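La dernière lettre de Menon

Bon, je vous raconte, mais promettez de ne rien répéter à Yvette Gosselin. À Menon, c'est moi qui tenais la poste, et en mars il ne s'y passait rien du tout. Rien ! Je triais trois factures, je buvais mon thé, je regardais le port de loin. Et puis un matin, une enveloppe sans timbre, adressée à « la dame du 14 ». Or il n'y a pas de 14 à Menon, la rue s'arrête au 12 (après, c'est la falaise).

J'en parle à Normand Penner, le facteur, qui devient blanc comme un drap.

– Donne-la-moi, qu'il me fait.

Vous pensez bien que je l'ai gardée.
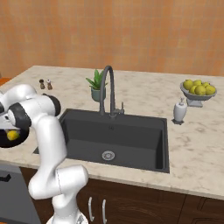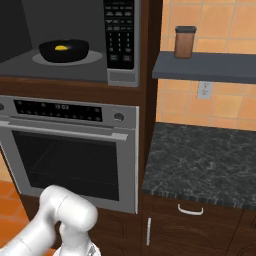
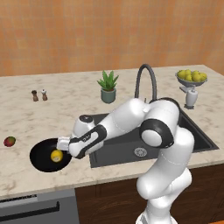
Club d'écriture de Gosier – Textes des membres

Le soir même, je suis montée jusqu'au bout de la rue avec ma lampe et mes mauvaises chaussures. Il y avait un vent, je ne vous dis pas ! Et là, entre deux genêts, une boîte aux lettres toute rouillée, avec un 1 et un 4 peints à la main. J'ai soulevé le clapet : pleine à craquer. Toutes de la même écriture, celle de Normand.

J'aurais dû redescendre. J'en ai ouvert une, une seule (d'accord, deux). Il y parlait de la pluie, du prix du pain, d'une certaine valse dansée à Stulamia, et il signait « ton N. qui attend ».

J'ai tout remis en place et j'ai glissé l'enveloppe par-dessus les autres. Le lendemain, Normand est entré, il a posé sa sacoche, il m'a regardée longtemps.

– Elle est arrivée ?
– Elle est arrivée, j'ai dit.

Et je lui ai servi du thé.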